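Thread by Afolabi · 8/28/25

Okay, I've been promising this one for ages. A thread on looking after cotton towels, for everyone who wrote to me after the linen closet posts. Get a cup of tea, I do go on a bit. 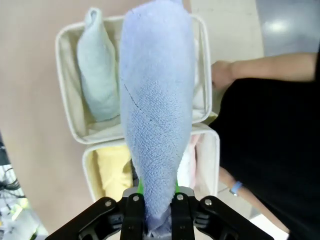 Terry towel, lavender-blue. Love this color.

I grew up in Flavdale, where the water is so hard you can practically hear it, and every towel in our house felt like toast. I thought that was just what towels were like! Then I moved away at 19, washed the very same towels somewhere else, and they came out like different things altogether.

So, first thing, and I know you've heard it from your mother too: use less detergent. Much less. I use 2 tablespoons for a full load and have never once been sorry. The soap that doesn't rinse out stays in the loops, and the loops are the whole point of a terry towel.

Second, please put down the fabric softener. I know it smells lovely (the Brelier house did a violet one years ago that I would have worn as perfume) but it coats the cotton and then your towel just pushes the water around on you. If you can't live without the smell, put it on your sheets.

What I do instead is a cup of plain white vinegar in the rinse every 14 days or so. Your bathroom will not smell like a salad, I promise. It's gone by the time they're dry.

A few of you asked about brand new towels. Wash them before you use them, on their own, warm, no softener. The first couple of washes will give you a frightening amount of lint. Let it happen, empty the filter, carry on with your day.

Drying! I'm a clothesline person at heart, but line-dried towels do go stiff, so give them a good hard snap before you hang them and another when you take them down. If you have a dryer, ten minutes on low at the end does wonders. I've had a lot of happy arguments about this with the other people on the Jinis laundry board and I'm not moving an inch.

Pulled loops: snip them, don't tug them. Terry is woven, so a little snip level with the pile won't run the way a sweater does. Small scissors, good light, done.

How many do you need? I get by with 7 bath towels for the household and that includes the old one for muddy shoes. More than that and the ones at the bottom of the pile never get a turn, so do put the clean ones underneath and take from the top.

Next time, bath mats, probably in October, once I've finished testing the vinegar business on the rubber-backed kind. It may not be good for them. I'll let you know how mine holds up.

We use cookies to improve your experience. By continuing to browse you accept our cookie policy. Accept / Manage settings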